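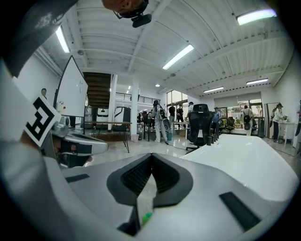
一层大厅一角:白色波纹顶棚、日光灯管与通往夹层的深色木楼梯

布林维尔(Brinville)共享工作空间·室内图集

布林维尔共享工作空间由波杜瓦尔(Poduval)置业负责运营,建筑面积344平方米,分为一层大厅与夹层两部分。本图集收录大厅实景,供拟入驻单位、活动主办方及来访人员了解场地情况。室内设计由安内利斯·范霍夫(Annelies Vanhove)主持,现场管理由龙博洋(Boyang Long)负责。

大厅的改造以保留原有结构为原则。顶棚横梁未作包覆,波纹顶面统一为白色,照明采用日光灯管,另配小型圆灯。顶棚装有烟雾探测器,由管理方按月检查并登记。厅内两根白色方柱自地面直抵顶棚,一根位于楼梯旁侧,设计时未加装饰面,以保持空间的通透。

楼梯为深色木质,上接夹层,夹层边缘设黑色金属栏杆。楼梯前方摆放木面细金属腿桌一张,可供临时洽谈及资料陈列使用。大型白板配有支架,可按活动需要调整位置,使用完毕后请擦净板面并归还原处。白板左下角附近有一只红鼻子的白色毛绒玩偶,为大厅增添了几分轻松的气氛。

白色桌面光洁,便于日常擦拭。管理方建议使用柔软的湿布清洁,避免以硬物刮擦。需要在桌上进行手工制作或使用胶类材料的团队,请自备垫板,并于离场前清理台面。

夹层面积99平方米,以安静办公为主,不安排集体活动。大厅与夹层之间声音相通,主办方使用扩音设备前应与管理方商定时段。夹层不得堆放纸箱及大件物品,楼梯踏步与转角处须随时保持畅通。

大厅地面采用抛光石材,灰色底上分布白色与浅灰色纹理,由格伦杜斯(Grondus)石材承担供货与铺装。排版时,施工方先将石板在场内试铺,对纹理走向逐一比对后再行固定,前后历时2周。石材表面反光较强,养护人员每晚闭馆后以中性清洁剂拖洗,并在十一月对接缝作一次集中检修。

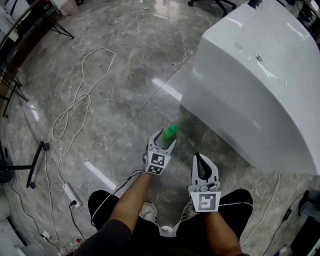 地面养护的难点在于细小物件的清理。浅色纹理容易掩盖纸屑、螺钉及透明零件,故各团队在收场时应俯身检查所用区域,将散落物品收入盒中,再通知保洁人员进场。椅脚与设备底座须加装软垫,重物移动应抬起搬运,不得在地面拖行。

与地面同期完成的还有大型白色弧形台。台体侧面平滑光亮,转角处理为圆弧,既利于人员通行,也与灰色石面形成清晰的明暗对比。台面制作与安装由泽特克斯(Zetex)家具承担。按照管理规定,台体周边不得张贴胶纸,不得倚靠尖锐器具;如发现表面划痕,请及时报修,切勿自行打磨。

入驻团队可按月申请固定工位,活动主办方可按半日预订大厅。大厅单次活动最多可容纳60人,场地押金为人民币3,000元,经查验地面、桌面及公共物品无损坏后,原路退还。布置方案应随申请一并提交,方案中须标明桌椅位置、用电设备及人员进出路线。

参观请提前与龙博洋预约,接待时间为上午九时至下午五时。来访人员进入大厅后请先在入口处登记,拍摄他人工作区域须征得使用者同意。

图集内容由波杜瓦尔置业整理,室内陈设以现场实际情况为准。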